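**Winter notes from the Indthorpe yard, 20/12/2024**

Well, we made it to the end of another shipping season, and what a busy one it was! Since the spring, 271 containers have gone out through Indthorpe, most of them bound for the Wuletti terminal, and we're so grateful to every customer who put up with our new gate paperwork (we know, it's two pages now, and the second one is the fussy one).

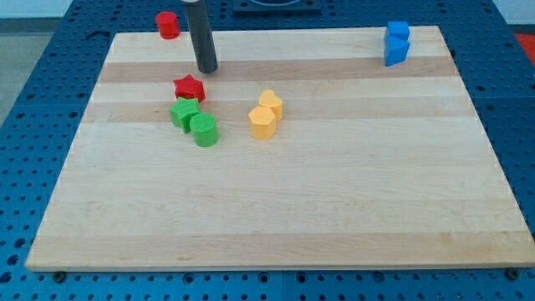

One of our longtime customers, Krishnan, wrote to ask whether drivers could please have the pickup number the night before, as waiting at the gate for it eats up half the morning. Yes, gladly! Starting in February we'll send it out by 6 p.m., and Harnetine loads will have theirs even sooner.

Free storage stays at 60 hours over the holidays, and do call the office if you think you'll run past it, we'd much sooner sort it out with you ahead of time.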